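Kesby Community Workshop releases plans for hand-held gripper

Kesby Community Workshop has released the plans for a two-fingered hand-held gripper that can be built at home or on a shared bench. Members developed the tool, called Hovgate, over four months of evening sessions.

The gripper is worked by hand and holds its own camera, so a person can record how an object is picked up without owning a robot arm. Each finger has a ridged soft pad on a rigid mount, and each mount carries a square printed marker that software uses to judge how far the fingers are open.

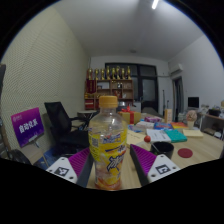

Pad material took up most of the development time. Early smooth pads let go of bottles and jars when the tool was tilted, and members cast nine versions before settling on the fine ridges in the current plans. The mounts went through fewer changes, mainly to move the screw holes away from a weak corner.

The release includes drawings, print files, a parts list and a marker sheet that can be printed at home. Parts cost less than $200, and the markers should be printed at 100 per cent scale on matte paper.

Plans are free to download from the workshop's website. Printed copies are available at the front counter during opening hours. Builders are welcome to send in changes, and the next revision is due in September.

Recent items
Stakbridge tool library extends evening hours
Marín filament recycler: build notes
Soldering bench bookings now open

Last updated: 4:00 pm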